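工单：白板笔迹擦不净、板面留红印
产品：Pedik 圆角白板（蓝边，桌面平放款）
提交人：Obadia Rashidi
处理人：Cristian Tamayo
状态：已解决，留观察项一条

问题描述（Obadia Rashidi）

我们工作间里有一块 Pedik 白板，白色板面，圆角，一圈窄蓝边，平时不上墙，直接放在桌上写。写字用的是 Prirkar 的细头白板笔，品红色那支，编号 42。黑色和蓝色的同系列笔也有，用得少。

从上个月开始，品红色的字擦不干净。刚写完马上擦没有问题，过一夜再擦，板面上会留下一层粉红色的影子，字的笔画还能认出来。用干的毛毡板擦来回擦，影子变淡，但会往旁边拖出一片雾状的红。黑色笔没有这个情况，蓝色笔偶尔有一点，湿布一抹就掉。

另外还有一个问题，不知道是不是同一个原因：写到第二行的时候经常断墨。第一行的字还算清楚，到第二行就发涩，笔画变细，有时候一个词写到一半就出不来水了，要把笔竖着放一会儿再接着写。换过一支新的同款笔，情况好一些，但用了几天又一样。

已经试过的办法：
干板擦，无效，会拖色。
湿抹布加清水，影子淡一些，干了以后又看得出来。
洗手液兑水，比清水好一点，擦完板面发滑，再写字会缩墨，笔画断成一小段一小段。
用黑色白板笔盖住旧字再擦，能带走一部分红色，板面要擦两遍，费笔。

没有试过酒精，说明书找不到了，怕伤板面，所以先来问。

回复一（Cristian Tamayo）

收到。先确认几件事，请逐条回复：

1. 板面是搪瓷的还是漆面的。最简单的办法是看背面的标签，Pedik 的标签上有一行“面板类型”。
2. 笔平时怎么放，笔尖朝上、朝下还是横放。
3. 字一般在板上留多久。
4. 板子放的位置，有没有直射的灯或者窗户。
5. 洗手液擦过以后，有没有再用清水过一遍。
6. 写字的时候板子是正放还是斜放，手腕有没有蹭到板面。

在确认面板类型之前请先不要用酒精，也不要用厨房的去污膏和百洁布。去污膏里有磨料，漆面板磨过一次，那块地方以后写什么颜色都会吃进去，没有办法恢复。

回复二（Obadia Rashidi）

逐条回：

1. 背面标签还在，面板类型写的是“漆面”，下面还有一行批次号 555。
2. 笔插在笔筒里，笔尖朝上。
3. 短的十几分钟，长的放过一个周末。
4. 桌子三面有浅色的围板，没有窗，上面有灯，靠前沿的桌面会反光。灯从早上开到下班。
5. 没有过清水。
6. 不固定，很多时候是斜着摆的。桌面是浅褐色带云纹的那种，上面本来就有些发暗的污迹，靠里偏左那一块最明显。板子直接放在桌上，底下没有垫东西。

补充一下使用情况：这块板子一般只写一两行短句，写在板面中间，右下角基本空着。所以擦不掉的地方也集中在中间，右下角还跟新的一样。
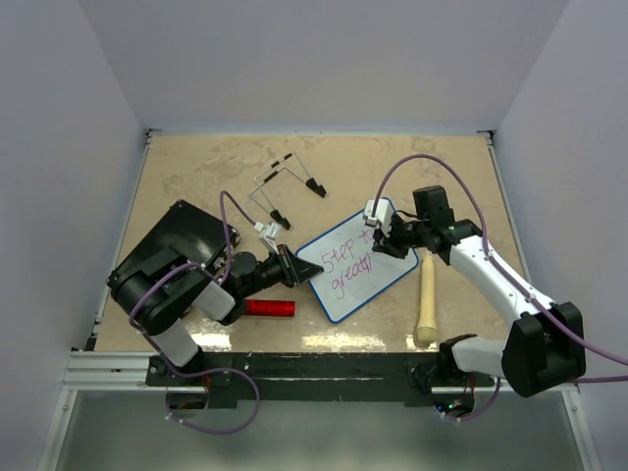
还想问一下，桌面上的污迹跟这件事有没有关系。我们怀疑过是擦板的时候红色的脏水流到桌上，但污迹的颜色偏暗，不红，看起来时间更久。如果有办法一起处理，请顺便写一下。

回复三（Cristian Tamayo）

信息够了。分开说。

一、断墨

笔尖朝上放是主要原因。细头笔的储墨芯小，朝上放一晚，墨水往尾部沉，第二天刚开始写的时候用的是笔尖里剩的那一点，第一行写完就接不上。处理办法：

把笔盖盖紧，笔尖朝下立放一小时再试。
以后改成横放，或者笔尖朝下放。横放最省事。
如果朝下放过以后仍然断墨，看笔尖有没有发亮、发硬。发亮的话是沾了洗手液的残留或者板面的旧墨粉，在干净白纸上来回划几下，划到出水均匀为止。

平放着写对出墨也有影响。板子平放，笔如果拿得太斜，笔尖只有一侧接触板面，墨路不顺。手尽量抬高一点，让笔接近垂直。板子斜着摆没有关系，斜的是方向，不是坡度。

二、板面留红印

漆面板本来就比搪瓷板容易吃色，红色系的颜料又是几种里最难擦的。你们的字留得久，灯又一直照着，溶剂挥发完以后颜料就粘在漆面上了。洗手液没有过清水，留了一层膜，新写的字干在膜上，擦的时候连膜一起拖开，就是你说的雾状的红。

请按下面的顺序做，不要跳步：

第一步，把板子从桌上拿开，放到一块干毛巾上，背面也擦干。
第二步，用拧干的湿布把整个板面擦一遍，换水再擦一遍，把洗手液的残留去掉。擦完用手背轻轻碰一下，不发滑就可以了。
第三步，等板面完全干。
第四步，用 Bemar 白板清洁液，喷在布上，不要直接喷在板面上，蓝边和板面之间有缝，液体渗进去会鼓。先在右下角没写过字的地方试一小块，等五分钟，漆面没有发白、发黏再继续。
第五步，从红印的外圈往里擦，布脏了就换一面。不要打圈，打圈会把颜色带到干净的地方。
第六步，再用拧干的清水湿布收一遍，最后用干布擦干。
第七步，干透后用黑色笔在原来有红印的地方写一个字，等一分钟，干板擦擦掉。擦得干净就算恢复。

如果擦了两轮还有影子，先停下来，把情况写在工单里，不要加大力气。

三、桌面污迹

看描述跟白板无关。颜色偏暗、时间又久，可能是以前别的东西留下的，具体是什么我这边判断不了。桌面可以先用湿布加一点中性洗涤剂，擦完过清水。如果没有变化就不用再处理了，不影响白板使用。建议在板子底下垫一块 Kariuki 的薄硅胶垫，一是擦板的水不会流到桌面，二是写字的时候板子不会跑。

回复四（Obadia Rashidi）

今天下午按步骤做了，记录如下。

14:10 湿布擦两遍。第一盆水是粉红色的，第二盆基本清。擦完手背碰上去不滑。
14:40 板面干了，中间的红影还在，但拖出来的那片雾已经没了，说明那一片确实是洗手液的问题。
14:45 右下角试清洁液，等了五分钟，没有变化，继续。
14:55 第一轮擦完。上面一行的影子没有了，下面一行还有很淡的几笔，主要在每个字母收笔的地方。
15:05 第二轮，只擦下面那一行。剩一小点，正对着灯看不见，侧着看能看见。没有再擦。
15:20 清水收一遍，擦干。
15:30 黑色笔测试，在三个位置各写一个字，都能擦干净。蓝色笔也试了，正常。

断墨这边，旧的那支朝下放了一小时，写满两行没有断。笔筒已经撤了，现在所有的笔横放在一个浅盒子里。

桌面用洗涤剂擦过，浅的几处淡了一些，靠里偏左那块没有变化，就这样了。硅胶垫还没有买，请给一个尺寸建议。

回复五（Cristian Tamayo）

结果正常。侧面能看见的那一点，平时用不影响，以后正常擦写会慢慢变淡，不用专门处理。

硅胶垫选 40 × 33 厘米的就行，不需要跟板子一样大，垫在中间，四周露出来没有关系。太大的垫子边缘会积水。

关于品红色笔，可以继续用，注意以下几点：

当天写的字当天擦，收工前过一遍。
需要留过夜的内容用黑色写。
每周用湿布清一次板面，清洁液一个月一次就够，用多了漆面会发涩。
毛毡板擦也要清。把板擦在水龙头下冲到水不红，挤干，晾一夜再用。旧板擦里的红墨粉会反过来蹭到板面上。

回复六（Obadia Rashidi）

板擦洗了，冲了很久水才不红，之前没想到这里面也积了这么多。备用的那块也一起洗了，都晾在窗台上。

硅胶垫已经下单，尺寸按你说的。

还有一个小问题：蓝边左上的圆角处有一点翘，按下去能贴住，过一会儿又起来。没有渗水的痕迹。这个要不要处理？

回复七（Cristian Tamayo）

先不要用胶水，快干胶会把漆面咬白。用美纹纸压住，放两天，揭的时候往外侧揭。两天后如果还翘，拍一张圆角的近照，连同批次号一起发过来，边条可以单独换，不用换整块板。

擦板的时候绕开那个角，布再拧干一点。

处理结论

断墨：笔尖朝上存放导致，改横放后正常。
红印：漆面板、字迹久留、洗手液残留叠加导致，清洗后基本恢复。
桌面污迹：与白板无关，不再处理。
观察项：蓝边左上圆角翘起，美纹纸压两天后由提交人回复。

工单主体关闭，观察项保留。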